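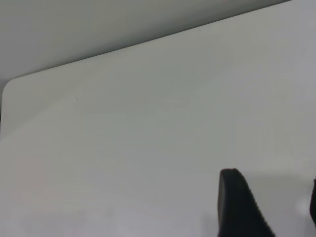

Off-white tabletop with a rounded corner

A tabletop, or table top, is the flat upper part of a table, on which objects are set down or work is done. It may be made in one piece with the frame or supplied separately and fastened to legs, a pedestal or a trestle base. The word is also used for equipment small enough to be used on a table, as in "tabletop oven."

Shape and edges

Most tabletops are rectangular, square, round or oval. The corners of a rectangular top may be left square, clipped at an angle, or rounded. Rounded corners are common in schools, clinics and narrow rooms, where people often brush past the furniture. The amount of rounding is given as a radius. A corner with a radius of 40 mm looks clearly rounded but takes little from the usable area.

The edge, where the upper face meets the side, has its own treatment. A square edge is the simplest to make. An eased edge has the sharp line removed, and a bullnose edge is fully rounded. Tops made from sheet material are usually given a separate edge band.

Surface

Finishes are described as matte, satin or gloss. A matte finish scatters light and hides fine scratches, while gloss shows reflections and fingerprints. Pale tops are often chosen for reading and sorting work because small parts are easy to find on them. Dust and crumbs show up for the same reason. An off-white surface may look greenish, pinkish or plain gray in different places, depending on the light and on nearby walls.

Care

Dry dust is removed with a soft cloth before any damp wiping, as grit dragged across the surface can leave marks. Abrasive pads dull gloss finishes and leave shiny patches on matte ones.

Plain tops in furniture ranges

Marion Crichton designed the Plimedow table for the maker Drumurton, with a plain top and rounded corners. The first run was 3180 tables, all 80 cm deep. A later version, the Luvo, kept the top but was sold with 2 leg heights.

See also

Desk
Countertop
Trestle table
Edge banding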